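Fridge door won't stay shut and drifts open by itself after moving to a new spot

Cinzia Serra
Ciruveo Home Help — Kitchen and Appliances

We rearranged the kitchen in July and moved the refrigerator to the other wall. It is a single-door, right-hinged unit, a few years old. Before the move the door closed by itself from a hand's width away. In the new spot it does the opposite: if I leave it slightly open it swings wider, and twice I have come down in the morning to find it open and the alarm beeping.

What I have checked:
The gasket is clean and grips a strip of paper all the way around.
Nothing inside sticks out past the shelves.
The front feet are screwed all the way in. I did not touch them before the move, but the movers may have.

The floor is old and slopes a little toward the room. Is this a leveling problem or a hinge problem? I would prefer not to pay for a service call if it only needs a wrench.

Joar Solheim

Leveling. If the gasket grips the paper, the hinge is close enough to square.

A refrigerator door is hung so that gravity closes it when the cabinet leans back a small amount. If the floor slopes toward the room and the front feet are fully in, the cabinet leans forward and the door falls open. You need to raise the front.

Procedure:

Empty the door bins. A loaded door hides small errors and makes the feet hard to turn.

Put a level on top of the cabinet, front to back, then side to side. Write down both readings. Do not use the top of the door or a shelf inside.

Remove the kick grille if there is one. Have a second person push back on the top of the cabinet to take the load off the front feet. Turn each foot to lengthen it. On most units that is clockwise seen from above, but check your manual.

Raise both front feet by the same amount until the bubble sits a quarter of its length off center toward the front. Then correct side to side with one foot only.

Open the door to 45 degrees and let go. It should move toward closed without a push. Repeat at 90 degrees, where it should stay put or close slowly.

Clear the floor under the door swing and take anything off the door before you test it. Towels are the usual one in kitchens laid out like this.
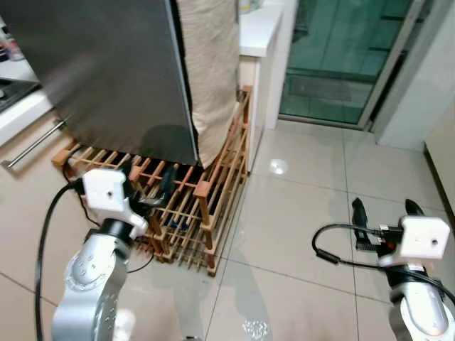 Steel refrigerator door with a towel over its edge, wine rack on the floor.

A towel weighs very little, but if a fold of it gets between the gasket and the cabinet the magnet will not hold on that side. Move it to an oven handle or a hook. Anything stored at floor level should also have clearance once the door is level, because raising one front foot changes the height of the door's lower edge.

If the feet run out of thread before the cabinet leans back, do not stack cardboard. It compresses. Use a hard plastic or steel shim under the foot, wide enough that the foot sits fully on it. I have used 3 mm steel plate on a floor worse than yours.

Albertina Abreu

Had the same thing with an Oswood. The repair shop wanted to change the hinge. I put a folded beer mat under each front foot and it has been fine for 2 years.

Maj-Britt Hedlund

Joar has the main cause. Two additions.

First, check the closing cam. Many doors have a plastic cam at the bottom hinge that lifts the door slightly as it opens and pulls it shut over the last part of the travel. If the movers took the door off to get it through a doorway, the cam may have been left out or put back turned the wrong way. Lift the door gently by its free edge when it is open. More than a few millimeters of play means the cam or its bushing is worn or missing. The part is cheap and the job takes half an hour with the door off.

Second, measure again after a week. Wood floors settle under a load in a new position. Mine needed another half turn on the left foot — nothing on the right.

If you have a water line at the back, leave slack in it before tilting anything.

Comments (3)

Itsuki Tsuchiya
Beer mats are the same problem as cardboard. They soak up water if the drip tray ever overflows.

Cinzia Serra
Both front feet were at the end of their thread, wound right in. Four turns out on each and the door closes from 45 degrees. I will look at the cam when I next have the bins out.

Joar Solheim
Good. Put the kick grille back on, it guides the airflow on units with the condenser underneath.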